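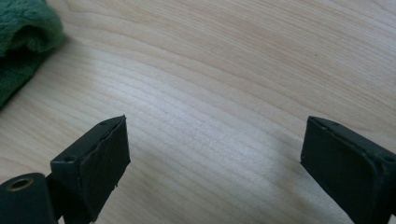

A green towel, bunched or folded, at the edge of a pale wooden table.

I own one good towel. I have plenty of others, stuffed into the cupboard on the landing in a heap that leans on the door, but only one that I'd be sorry to lose, and it's green and fuzzy and I've had it since my first proper flat. I bring this up because I've spent the past few weeks thinking about towels more than any grown woman should, and it started with that one.

My neighbour Fares Akl came round in June to borrow a ladder. The ladder lives behind the landing cupboard (don't ask), so he had to shift the door, and down came the lot. Bath sheets, hand towels, a beach towel with a hole in it, two flannels I'd have sworn I threw out. He was very decent about it. He picked everything up, carried it down to the table and started folding, and I stood there with the kettle in my hand watching a man fold my towels far better than I've ever managed.

Fares used to work in the linen room of a hotel called the Haslam, up on the coast, which had 57 bedrooms and one very strict head of housekeeping. He told me he'd folded 1110 towels in his first fortnight, and he knew the figure exactly as they had to write it on a sheet by the door. I asked if he dreamt about them. He said yes, and that in the dreams they were always damp.

So I asked him to teach me, and I may as well pass on what I learned, as I've been boring everyone I know with it anyway.

First, clear the table. All of it, post and salt cellar and everything. I'd always folded towels against my chest, chin down on the hem, the way my mum did it, and you can do a decent job like that with a hand towel. With a bath sheet you end up with a sort of sausage. Put it down flat on a big bare surface and you can see straight away which edge is wandering off. Mine always wander. Old towels shrink along the woven band at each end and stay wide in the middle, so there isn't a true rectangle among them, and Fares says to stop fighting that and line up the corners instead. The belly in the middle can be smoothed down with the flat of your hand.

Then it's long edges first. Fold it in thirds lengthways, so you've got a long strip with both raw sides tucked in, then halve the strip, then halve it again. What you want facing you on the shelf is the fat rounded fold. If you can see edges, turn it round! This one thing changed my cupboard more than anything else, and it costs nothing and takes no skill at all. I went from a heap to something like a shop display in one afternoon, and then I kept opening the door to look at it.

The thirds caused an argument. My friend Ferhat Gezer, who I'd told all this to on the phone at some length, is a roller. He rolls everything, towels, jumpers, tea towels, and keeps them standing on end in crates. He says you can pull one out without disturbing the rest, and he's right, I tried it. But my shelves are deep and low, and the rolls went in two rows, and I forgot the back row existed. If you've got a basket or a shallow shelf, go with Ferhat. I've gone with Fares, and the two of them have since met at my house and been very polite to each other about it.

Now, fluff. A fuzzy towel is a different creature from a flat one. The green one has pile you can lose a fingertip in, and folded in thirds and halved twice it stands up like a loaf. For ages I pressed it down and piled things on top, and wondered why it came out looking so sorry for itself. Thick ones go on the top of the pile. Give them a really good shake before you fold, too, outside the back door if you can bear the cold, holding two corners and snapping it as if you were cross with it. And leave out the fabric softener. I was devoted to the stuff, and gave it up for a month as a test, and I haven't bought any since.

I did also try to spend my way out of the problem, naturally. There's a little shop in Nedden that sells storage, and I came home with a set of Wovero shelf dividers, which are bendy wire things you push on to the shelf to stop the piles toppling. They're fine. They hold up the flannels. The bath sheets don't need them now they're folded properly, so I've moved two into the kitchen where they keep the baking trays upright, and that's been the better use by miles.

The big surprise was how many I had. Once everything was in piles I could count them, and there were 41, for a household of two people and a dog. Fares thought six each was generous. I couldn't quite get down to that, but the beach towel has been cut up for the dog, and a bagful of the scratchy ones went to the rescue kennels at the end of our road, where they were very pleased to have them. A few of the rest I've kept for decorating and for the day the washing machine goes.

The green one stays, obviously. I still do it last, on the table with nothing else in the way, and I take my time over it. It gets its own spot on the top shelf, fold facing out. My other half used it to dry the dog last week. We've talked about it.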